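Two-arm bench cell, right arm drifts after warmup - Worton Automation Help

Posted in: Small cells / setup and repair
18 May 2026

bitent_bench
Two small arms on one bench, facing each other, bowl sorting. Five bowls in a cross, biggest in the middle. Left arm is fine. Right arm starts good, then after 30 minutes or so of cycling it comes in low on the back bowl and clips the rim. Re-homed it twice. Same thing. Bolts on the base feel tight to me. Is this a calibration thing or am I looking at a bad joint? Dont want to pull the arm off the rail if I can avoid it.

Thoroddsen
Had this. Check the clamp on the rail before you touch calibration. Feels tight by hand, isnt. Do it in this order:
Power off, arm folded and supported.
Loosen the base clamp, wipe the rail, retighten a bit at a time side to side.
Power on, home, run 12 slow cycles with no bowls.
Then tape a mark on the sheet under the back bowl and touch off on it. Write the number down. Run it 300 cycles, touch off again. If the number moved more than 2 mm its the elbow, not the clamp.
Also look at the reach. The back bowl has that arm stretched way out, so any slop at the elbow shows up double at the fingers. Bring the whole cross forward a little and see if it gets better. And tie up the cable under the wrist, give it slack but not so it can snag.

bredon_cell4
just recalibrate it. mine does this every October when the heat comes on

bitent_bench
Clamp was loose on one side, thanks. Retightened, doing the long run now. Bowls back on their marks, will post the second number when I have it. 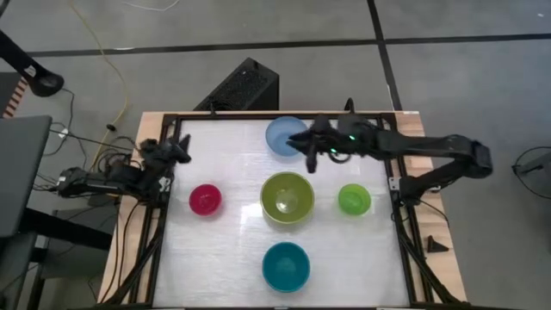

If its still off I'll move the cross forward and try agian before I open up the elbow.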